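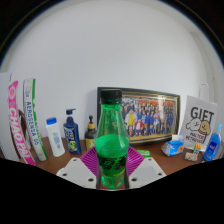 Shelf and sideboard set, part of Jovora. 594 clips, 14 homes, all of it stuff people keep out on display or just never put away. Bottles, frames, candles, mail. Bottles often end up next to keepsakes, like the green bottle with the black cap in front of a framed group photo, so expect labels and glass in the same shot.

Labels: object, surface, what's behind it. Clear bottles tagged by the color you see, dont guess the drink. Framed pictures get one tag, "frame", even with a crowd inside.

Known problems – reflections on glass, blurry label text. 2 homes still need a second pass (Ada Fiore has them).

Last update 9 July 2023. Fixes go to Fulvio Grasso.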